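About Surnum

We use cookies to remember your settings and count visits. Accept | Manage choices

Surnum repairs, tests and repacks small electrical goods for shops and rental firms. The company was formed when the Vivow returns business and the Arumugam test workshop were brought under one roof, and it now employs 34 people across 2 sites. In a normal month our benches handle 1,465 items.

Automation at Surnum

Automated equipment was first introduced at our Gindis site to move crates between goods-in and the test benches. It has since been extended to sorting, label printing and parts of the handling work. Before any station is altered, the people who work at it are consulted and given the chance to try the new arrangement during paid hours. Seven posts have changed in content so far - each was discussed with the member of staff concerned, and no post has been closed as a result.

Work with power strips, leads and plugs remains closely tied to the skill of the bench staff. Cables seldom lie the same way twice, and switches and sockets differ from one model to the next. 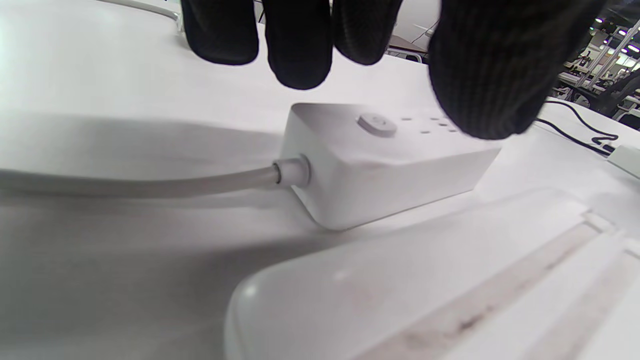

A gloved hand over a white power strip on the work surface.

Sharada Devadiga, Head of Operations, is responsible for the programme. Under her direction, bench staff have taken on new duties, including setting the order of work, checking the results recorded by the machines and deciding when an item should be withdrawn. Lifting has been reduced, and the late shift now finishes at 8 pm.

Training is led by King-fai Chang. Every employee may take the full course, whatever their present role, and those who complete it move to a higher pay band. Staff who prefer to remain in manual repair are free to do so.

A review of working conditions is carried out each September and its findings are shared with all employees. Enquiries from customers and schools are welcome at the Gindis office.

Share this page
12 shares | 0 comments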